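Table-top sorters wanted at Miltent, Gremgate

Do you like putting things where they belong? Miltent is looking for people to join our small household storage team at the Gremgate workshop, starting in February. We spend our days with baskets, tubs, trays and boxes, working out how ordinary people fit ordinary things together on a shelf or a table, and it is far more absorbing than it sounds!

You would work at your own table, going through short tidying tasks: a container into a basket, a lid onto a box, a stack of dishes moved from one side to the other and back again. Some tasks take seconds, some need a few goes. You write up each one on a short sheet, and your notes go straight into the next edition of the Fedow storage guide, so please tell us when a basket is annoying. We love hearing about annoying baskets.
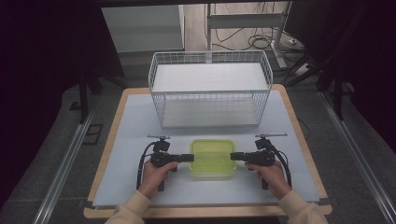 Shifts are four hours, mornings from 9 am or afternoons from 1.30 pm, and you can choose which suits you. Most people do three or four a week. You'll begin with the simple pairings, one small thing and one bigger thing to put it in, like the green plastic container and the white wire basket behind it, and move on to fuller tables once you've found your rhythm. Long sleeves are fine at the table, but leave bracelets and big rings in your locker.

We'd like to hear from you if you have steady hands, don't mind repeating yourself and can write a clear sentence or two. No experience needed. People have come to us from shop work, school kitchens, libraries and long spells at home with children — all of them turned out to be brilliant at this.

Pay is £116 per shift, paid at the end of each month, with tea, coffee and a decent lunch thrown in. The workshop is on the ground floor of Spanos House, step-free from the street, and the 552 bus stops outside. Chairs and tables both adjust.

To apply, send us half a page about yourself and the tidiest (or untidiest) cupboard in your home. Quote reference 2048 and say which shifts you'd prefer. You are welcome to come in and try a table for an hour before you decide.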